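How your eyes focus

At the front of each eye is a lens. It bends light so that a clear picture lands on the back of the eye.

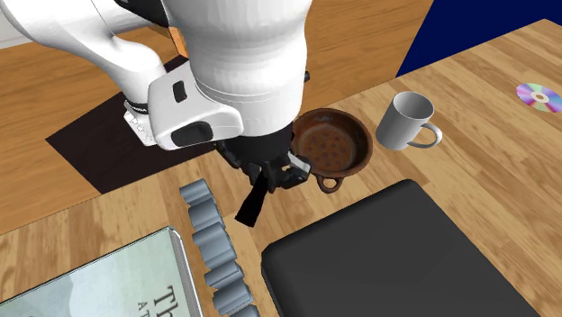 Why do some people need glasses?
Their eyes bend light too much or too little, so things look blurry. Glasses bend it back into place.

Lenses get stiffer with age. By 50, most people hold a book further away to read it — or wear reading glasses. Every 20 minutes, look up from a screen and at something across the room.

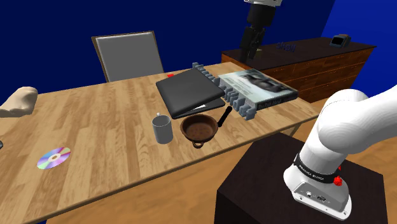

A laptop on a wooden table.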